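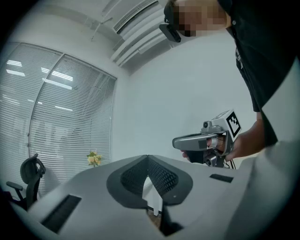

Ergonomía del puesto manual
Tema 4. Flexión de tronco y cuello en tareas por debajo de la altura del codo
Apuntes de Sorcha Nic Giolla. Revisión de los ejercicios: Tin-yau Ko

4.1. Delimitación

Se tratan las tareas de pie en las que el trabajador inclina el tronco y la cabeza hacia un plano de trabajo bajo y mantiene uno o ambos antebrazos adelantados. Quedan fuera el levantamiento de cargas (tema 6) y el trabajo arrodillado o en cuclillas (tema 7).

La postura se registra con tres variables: ángulo de tronco, ángulo de cuello y alcance horizontal de la mano. El ángulo de cuello se mide respecto al tronco. Quien lo mida respecto a la vertical debe indicarlo en la hoja, ya que los dos valores no son comparables.

4.2. Momento en la zona lumbar

Modelo estático en el plano sagital:

M = m · g · d · sen θ + F · a

m: masa del segmento superior (tronco, cabeza y brazos)
d: distancia de la articulación lumbosacra al centro de masas de ese segmento
θ: inclinación del tronco respecto a la vertical
F: peso del objeto sostenido
a: distancia horizontal de la articulación lumbosacra a la mano

Con objetos ligeros, el primer término domina. Reducir el peso de la herramienta alivia el hombro y la muñeca, pero apenas modifica el momento lumbar mientras θ no cambie. El modelo no incluye torsión ni inclinación lateral. Si el brazo trabaja cruzado respecto a la línea media, el resultado debe leerse como una cota inferior.

4.3. Cuello y línea visual

La flexión cervical depende de dónde está lo que hay que mirar – no solo de la altura de la mesa. Un plano a la altura correcta, pero con el objeto pegado al cuerpo, obliga a bajar la cabeza. Conviene medir la distancia ojo-objeto en el mismo registro en que se mide el ángulo.

Todo elemento sujeto a la cabeza añade masa y desplaza el centro de gravedad. Si va montado por delante del eje cervical, el momento de flexión aumenta. Se anotan la masa, el punto de sujeción y el lado.

4.4. Caso Amadi: protocolo de observación

Puesto de clasificación de piezas pequeñas en cajas apoyadas a baja altura. Observación en bloques de 15 minutos, sin avisar al operario del inicio de cada bloque. Se previeron 2.000 registros posturales; son válidos 1.935. Los restantes se descartaron por oclusión de la cadera y no se imputan.

Hojas de registro: plantilla Nonimari, versión 2. La versión anterior no separa mano derecha y mano izquierda y no sirve para este ejercicio.

4.5. Medidas correctoras, por orden de aplicación

a) Elevar el plano de trabajo o inclinar el contenedor hacia el operario.
b) Acortar el alcance horizontal. Retirar lo que impida acercar los pies.
c) Alternar con tareas en posición erguida.
d) Apoyo de antebrazo o de muslo, solo si la tarea es fija.

La medida c) reduce la duración de la exposición, no su intensidad. En el informe ambas magnitudes van en columnas distintas.

4.6. Ejercicios

Ejercicio 1. Obtener la expresión de M para θ = 30° y θ = 60° con F = 0, y dar el cociente entre ambas.

Ejercicio 2. Repetir con F distinto de cero y a constante. Razonar si la hipótesis de a constante es admisible al inclinarse el tronco.

Ejercicio 3. Con los datos del caso Amadi, proponer dos medidas del apartado 4.5 e indicar qué variable modifica cada una.

Entrega en septiembre, en papel o en el aula virtual. Los ángulos se expresan en grados enteros.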